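Passed over for team lead twice, do I ask why in writing?

Posted 3/9/22 in Work & Careers
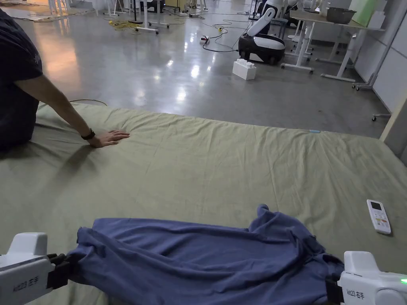
A blue-violet T-shirt on an olive-green sheet

I've been at Hemeck for six years, the last four on the same planning team. The team lead job has come open twice and both times it went to a man with less time in the department than me. The first one I could understand, he had run a team at Flotow before he came over. The second one I trained myself.

My manager said I was "a strong candidate" and that was the end of it. No notes, no score sheet. There are 42 people in our department and 3 women above my grade, and two of those are in HR. I don't want to accuse anybody of anything. I would like to know what I was missing so I can decide whether to apply again in September or start looking elsewhere.

Should I ask for feedback by email, or does that look like I'm building a case?

Marjorie Tapley
Ask by email. Keep it short and ask about the job, with no mention of who got it. Something like: "I plan to apply for the next team lead opening. Could you tell me which parts of the role the panel felt I had not yet shown, and what would show them?" Then ask for half an hour to go over the reply in person.

I did hiring panels for eleven years at Cropper — a company of 1,000 or so when I left — and a question like that was never held against anyone I interviewed. What did hurt people was going to their manager upset the same afternoon and then never raising it again.

Also find out if your company posts the criteria before interviews. Ours didn't until somebody asked. If the answer you get is vague ("presence", "fit"), write back and ask for one example from your work. Save the replies somewhere you can find them. If you come to think the decision was about your being a woman, talk to an employment lawyer early, as there are deadlines for filing a complaint and they vary by state.

Kieran Dawber
Start looking. Twice is enough. My sister stayed at Fumine waiting for the third try and didn't get that one either.

six_to_two
Agree with Marjorie on the email. One thing to add, ask who was on the panel. At my place it was the same two managers every time, and the one I worked with daily had no say in it. Once I knew that, I got myself onto a project with one of them. 153 applicants for my last posting, by the way, so don't read too much into one no. Two is harder to say.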